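Subject: Re: [sim-grippers] wide fingers vs. the stock pair, wrist camera question

Hi all,

Picking up the thread again now that I've had a proper go at it. This is the kitchen counter world, Flodovitz config, with the wide flat fingers loaded:
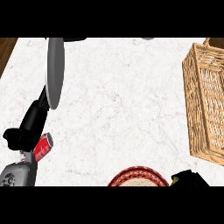
On 30 September 2025 Zdenka Zupan wrote:
> Before you blame the fingers, check what the wrist view is giving you.
> I ran the same swap on the Heywood arm and the wide pair looked awful
> until I moved the camera mount back a bit. My guess is your policy
> loses the contact point behind the pad and then just hopes for the best.
> Also, are you still on the old friction values? The wide pads want
> their own. Mine were set up for rubber tips and the soda can slid
> around like soap.

OK so, friction first, because that one was embarrassing. Yes, I was still on the old values! I'd copied the whole block over from the stock pair and never looked at it again. I changed it last night and reran everything from scratch, so ignore the numbers in my first message, please.

New numbers: 2000 episodes in total, split evenly between the two finger sets, same seeds, same start poses. With the stock pair I had 183 dropped objects. With the wide pair, 139. I was expecting a much bigger gap after all my big talk, but I'll take it. The time per pick is a wash (the wide pair is a hair slower on approach, probably my planner being overly careful near the basket).

Now the camera. Zdenka, I think you're right, and it's kind of a pain. Look how much of the view one of those pads takes up against the marble, and then the can is sitting way down by the wrist where you'd never want it. I went through a bunch of failed runs and the red can is the repeat offender. When it's on its side, it likes to end up against the arm, and the controller carries on as if there's nothing there. The bowl and the basket hardly ever give me trouble.

I tried two things:

Moving the mount back, like you did. It helped me see what was going on, but the policy was trained on the old view and got confused, so I can't really compare until I retrain. That's next on my list.

Adding a contact check on the wrist links, so an episode stops if anything other than a finger touches an object. That flagged 223 episodes across both sets, way more than I'd have guessed. Some of those had been counted as successes before. Oops.

Mimoza Vidmar asked off list whether the Venard controller would do any better here. I haven't tried it on this arm. If somebody has a working config for it, send it over and I'll run the same seeds.

Zdenka, how far back did you move yours, and did you tilt it at all? I left the angle alone.

The configs are in the Sistport folder, under wide_pads. Don't use the one ending in _old, I need to delete that.

Cheers,
P.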